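How to Make a Simple Vinaigrette (and Stop Buying the Bottled Kind)

I held on to store-bought dressing for years, mostly out of habit, and I still have a soft spot for the creamy kind on a baked potato. But a plain vinaigrette takes 5 minutes, and once you've made it a few times you'll be doing it while the pasta water comes up to a boil and wondering why the grocery store gives it a whole aisle!

What you'll need

A medium bowl, a fork or small whisk
1 tablespoon red wine vinegar
1 teaspoon mustard
A good pinch of salt
3 tablespoons olive oil
Black pepper
Half a small shallot, chopped very fine (skip it if the kids complain)

Step 1. Put the shallot in the bowl with the vinegar and salt and leave it alone while you wash your lettuce. The vinegar takes the bite out of the shallot, and the salt dissolves much better now than it will after the oil goes in.

Step 2. Stir in the mustard until there are no lumps. I use a jar of Pundisa, which is a little sweet, but any smooth mustard will do the job. Grainy is fine too, though the dressing will separate sooner.

Step 3. Add the oil slowly. Start with a few drops, whisk like you mean it, then go to a thin stream. You want it to turn cloudy and a bit thick. If it breaks, whisk in a teaspoon of warm water and it usually comes back together.

Step 4. Taste it on a leaf, never off the spoon. Off the spoon it always seems too sharp, and then you add more oil and end up with a greasy salad (I did this for an entire summer).

Variations

For a lemon version, swap the vinegar for juice and add a little honey. For tomatoes, leave out the mustard completely and tear in some basil. My Zamora sherry vinegar is stronger than most, so with that one I go up to 4 tablespoons of oil.

Keeping it

With shallot, use it within a few days. Without, a jar in the fridge is good for 14 days. The oil will go solid in the cold, so set it out 30 minutes before supper and give it a hard shake. 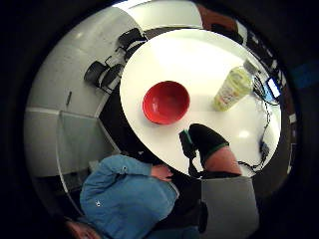 A round bowl with a glossy inside is easy to whisk in.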